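How Do You Teach a Robot to Put the Gloves Away?

Have you ever been told to tidy your room and thought, well, that is the easiest job in the world, I just can't be bothered? For you it probably is easy. For a robot it is one of the hardest jobs going, and there are grown-up scientists who spend their whole working day trying to make it a bit less hard.

Annelies Bosman is one of them. She works on a project called Skarance, and her team wants robots to learn by watching people, a bit like you learned to tie your shoes by staring very hard at somebody else's fingers. So they ask people to do ordinary jobs with their hands, and they collect pictures of those jobs from high up, looking down past the person's own arms. That way the robot sees the job as if the hands were its very own!

One of the jobs is sorting out washing-up gloves. These are the rubbery sort made of silicone, with little scrubbing bristles on them. There is a pink pair and a light blue pair, and there is a clear plastic box.
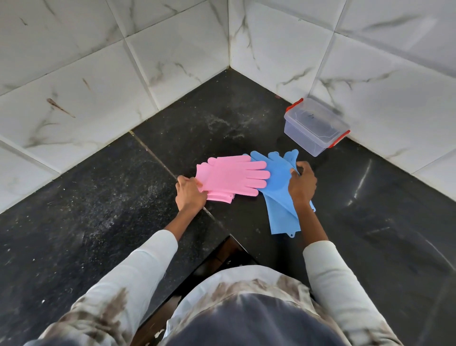 Why are gloves so tricky?

Think about a wooden brick. Pick it up, turn it round, drop it on the carpet, and it is still the same shape. Now think about a glove. It bends, it flops, it folds over on itself, and its fingers go wherever they fancy. Scientists call things like this "soft objects", and robots find them terribly confusing, poor things. A glove lying flat and a glove screwed up in a ball look so different that a robot might think they are two different things altogether.

Your eyes and fingers work together to sort this out. You feel a floppy bit, you give it a little push, you look again, and you hardly notice you have done it. The team wants the robot to pick up those little pushes too, so they look closely at what each hand is up to. Often the two hands are doing different things at the same time. In the next picture the pink gloves are folded up inside the box, and one hand is pressing on a blue glove while the other hovers beside it with its fingers pinched together.

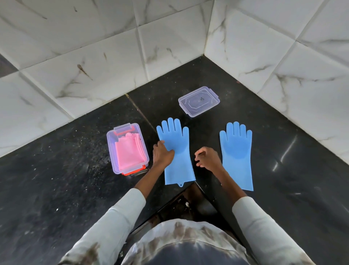
What did the team find out?

First they let the robot's computer study 20 recordings of people doing the job. Then they gave a robot arm its own gloves and let it have a go, 83 times in all. It managed to fold them and pack them away 14 times. Oh dear!

So they went back and gave it a lot more to watch – 205 recordings this time, with gloves starting out in all sorts of positions. When the robot had another 83 goes, it did much better, and Annelies was especially pleased that it had begun to flatten a glove before trying to fold it. The team hadn't written any rule telling it to do that. It had picked up the habit from watching people.

It still gets muddled if a thumb is tucked inside, and it is very, very slow. The team will be trying socks next, starting in April.

Try it yourself

Find a pair of gloves and ask a friend to be the robot. Your friend shuts their eyes and may only do exactly what you say, such as "move your left hand forward" or "pinch your fingers". See how long it takes to get one glove folded in half, then swap over and have your turn as the robot.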